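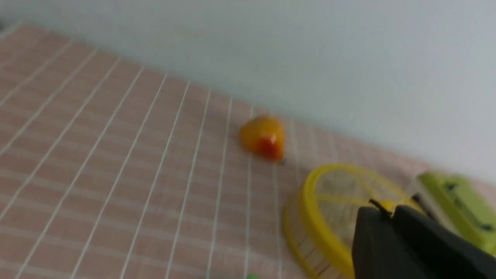

Robot club started back up in November and I have been useless at everything else since. I finish dinner, I look at the clock, and by 7 I'm back over there with my sleeves pushed up. This term our group picked "clear the table" as our project, meaning the arm has to pick things up and put them where we say, and we're teaching it with toy food and foam blocks. My favorite is the orange pepper. It's shiny and lumpy and no two sides of it are the same, so every grab is a new little puzzle, and I love it!! Isla Merrick says I talk to it. I do talk to it.

We named our project Gunia (long story, it was on a tote bag) and the other group is Skoltard, and yes there is a rivalry, and yes they are ahead. They have 992 practice runs saved. We have 700. But ours are cleaner! We threw out a whole batch last week when we found out that two of us had been starting from different positions, which the software did not enjoy. I was pretty sad about it for one evening and then we redid 70 of them in one sitting with a bag of pretzels going around, and it was one of the best nights we've had.

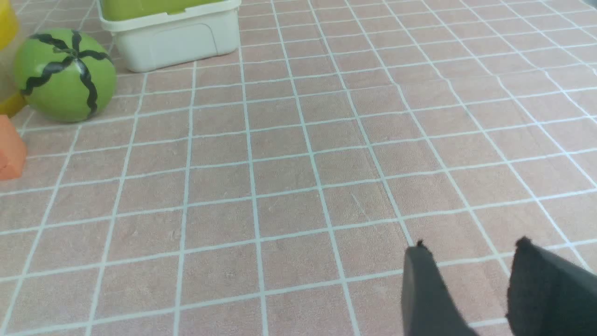
The thing I did not expect to care about is how you open the gripper. I used to think you open it all the way, go down, close, done. Isla opens it just a bit wider than the thing she's after, and she slows way down for the last inch. I tried copying her and my drops went from constant to maybe now and then. I'm still bad at round stuff. Foam cubes are so forgiving, you can come in crooked and they squish and you get away with it. A ball wants to leave. If you nudge it even slightly before the fingers are on both sides, off it goes, and you have to call the run and reset.

Guthrie (he runs the club, and he's very patient) has us write one sentence after every run about what went wrong. Mine from Tuesday's-type sessions, the late ones, are mostly "rushed it." He reads them all and underlines things. 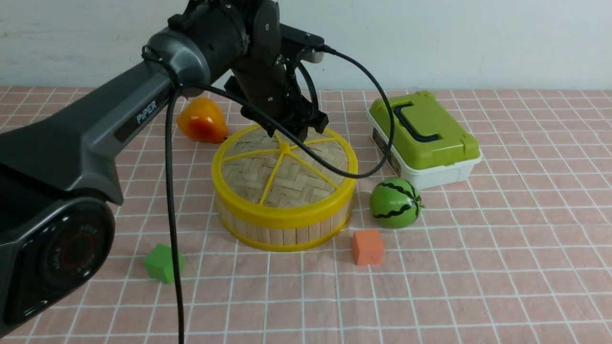
He also made us a rule that you only get 3 tries at a grab before you hand over the controls, and I complained about that for a good two weeks. Now I kind of like it. You watch somebody else go at the same pepper from the other side and think, oh, why didn't I do that?

Next up is the demo night. Each group gets a table and a surprise object, and Skoltard has been dropping hints that they've practiced on everything in the Liketti bin, including the squeaky ones. We have not. I'm going in early to fix that and I'll write up how it goes, with scores if they're any good. If you're in the club and reading this, please bring more pretzels, the twisty kind.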